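3. Desarrollo del proyecto de asignatura

3.1. Organización del trabajo

El proyecto se propuso a los estudiantes de último curso del grado en automatización de la escuela Werngate, dentro de la asignatura de manipulación robótica. Participaron 14 estudiantes, repartidos en equipos que compartían un único robot de dos brazos. La tarea elegida lleva en la escuela el nombre de Cison y consiste en manipular cajas de cartón que están dentro de una bandeja de plástico colocada a nivel del suelo. La tarea parece simple, pero obliga a coordinar las dos manos en un espacio reducido, y por esta razón la consideramos adecuada para un primer proyecto completo.

Cada equipo recibió tres documentos: la descripción de la tarea, las normas de seguridad del laboratorio y una plantilla para el cuaderno de sesión. En el cuaderno debían anotarse la disposición inicial de los objetos, el nombre del episodio y cualquier interrupción. No se impuso ninguna estrategia de agarre. Los equipos podían usar una sola mano o las dos, siempre que la elección quedara justificada por escrito antes de la primera sesión.

El robot se controló por teleoperación. Mientras un estudiante operaba, un segundo vigilaba el botón de parada y un tercero escribía en el cuaderno. Los papeles se cambiaban después de cada bloque de episodios, de modo que todos los miembros del equipo pasaron por los tres puestos. Las sesiones se hicieron en agosto, cuando el laboratorio tiene menos ocupación. La figura 1 muestra el puesto de trabajo desde el punto de vista del robot, con cuatro cajas cerradas con cinta transparente en la bandeja. 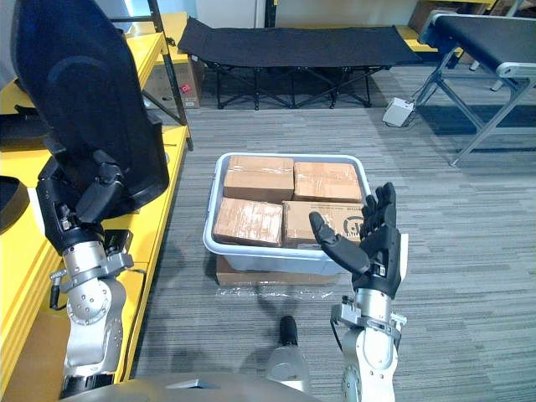

Figura 1. Puesto de trabajo de la tarea Cison, con las dos manos del robot a los lados de la bandeja.

El objetivo fijado al comienzo era reunir 2.000 episodios entre todos los equipos. Al final se registraron 1.309 episodios válidos. La diferencia se explica en parte por el tiempo de aprendizaje, que habíamos calculado demasiado corto, y en parte por los episodios que los mismos estudiantes descartaron durante la revisión. De estos últimos hubo 84, casi todos por un error en el nombre del episodio o por una parada manual a la mitad del movimiento.

Un aspecto que no habíamos previsto fue la altura de la bandeja. Con el borde tan cerca del suelo, varios operadores inclinaban demasiado el antebrazo y el movimiento resultaba incómodo de corregir. El equipo Chan propuso acercarse siempre con la palma hacia la bandeja y girar la muñeca solamente después del contacto. Los otros equipos adoptaron esta regla — con pequeñas variaciones — a partir de la segunda semana.

3.2. Uso de la vista de muñeca

Además de la cámara de cabeza, los equipos disponían de una cámara pequeña en la muñeca. Su campo de visión está ocupado en gran parte por el propio mecanismo, y al principio los estudiantes la consultaron poco. En la encuesta intermedia, la mayoría escribió que les resultaba difícil de interpretar. Se dedicó entonces una clase práctica a esta vista, con ejercicios para reconocer la orientación de la mano a partir de las piezas cercanas y de las rayas de la moqueta.
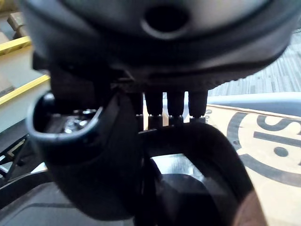
Figura 2. Vista de muñeca utilizada en la clase práctica; a la derecha, detrás del mecanismo, se ve una superficie de cartón impresa.

3.3. Evaluación de los estudiantes

La nota se compuso de tres elementos: el cuaderno de sesión, una memoria escrita y una defensa oral ante los demás equipos. El número de episodios no contó para la nota. Tomamos esta decisión después de la experiencia del curso anterior con el proyecto Brusport, en el cual algunos equipos trabajaron con prisa y los datos perdieron calidad.

Las memorias fueron desiguales. Las mejores discutían con detalle los fallos de agarre y proponían cambios concretos en la disposición inicial, mientras que otras se limitaron a repetir el contenido del cuaderno. Para la próxima edición pensamos entregar una memoria de muestra y adelantar la clase sobre la vista de muñeca a la primera semana.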